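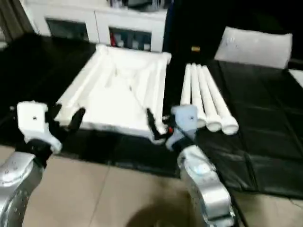 Wenceslao Ulloa wrote in under my last post to ask why on earth I was still messing about with white pipe when there are perfectly good cat beds in the shops, and had I thought about what the corners would do to the carpet? Well, Wenceslao, I had thought about the corners, a little, and I've thought about them a great deal more since you asked, so thank you for that.

For anyone who has wandered in halfway, I have been trying to settle on a low tray with raised sides that I can fill with something soft and put on the landing, where the sun comes in until lunchtime. The old basket went in July. It had been chewed down one side and shed bits of itself all the way to the bathroom, and I was finding them in my slippers. I wanted something I could wipe. That was the whole of my ambition, really, something white and smooth and wipeable, and from there it rather grew.

The pipe came from the plumbing counter at Kabbaj in Bronbridge, which I love because it smells of rubber washers and they let you rummage in the offcuts bin (80p a piece, and they don't mind if you stand there holding bits up to the light). I bought more than I needed, as ever, and the leftovers have been lying next to the tray on the black quilted mat while I make up my mind whether to use them. One idea is a sort of little rail across the back for hanging a blanket over. Another is to put them in the shed and forget about them, and I suspect you can guess which way that will go.

I must say a word for the mat. It's padded and a bit shiny, it wipes clean, and it stops everything from rolling about and clattering onto the floor. I used to do this sort of job on an old bath towel and the towel caught on every rough end and came up in loops. If you have any pipe with a rough end, by the way, go round it with 200 grit paper before you do anything else and then wipe off the dust with a damp cloth. I did mine in the garden with a cup of tea on the wall and it was a very pleasant two hours, though it needn't have been two hours if next door hadn't come out for a chat about their gutters.

There is a ready-made cat bed at the garden centre on the Jorkville road, I should mention, a great carved affair with a canopy, for 1,499 pounds. I checked the ticket twice! I did wonder who buys it. I also sat down on the display bench opposite and looked at it for quite some time, and I will admit that the canopy was lovely.

Then there's the question of the filling. A folded blanket is the sensible choice and I have plenty of those, but they slide about on a smooth base and end up in a heap at one end. Foam is springy and warm but a nuisance to wash. Something fluffy seems to me the nicest, so long as it will go through the machine and come out looking more or less as it went in, so I've been trying fluffy things for size.
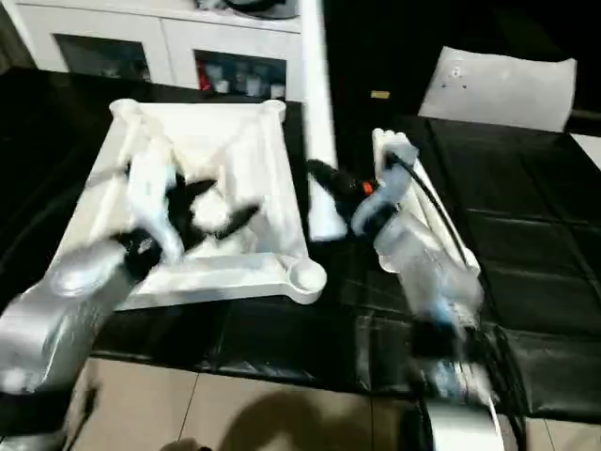
Black and white fluff in the white tray.

I like it very much against the plain white, I have to say. The tufts give it a bit of character, and the sides are high enough to keep everything together but still low enough for an elderly cat to step over without making a performance of it. She is nearly fifteen and she does like to make a performance of it.

As for the carpet, Wenceslao, I'm going to cut some rounds of felt on Tuesday and stick them underneath, and if the glue won't hold I'll sit the whole thing on a bit of the cork I had left from the Wimstead house. I know I kept it. It's either behind the ironing board or in the loft with the Christmas boxes, and I'm not going up there until the hatch has been seen to.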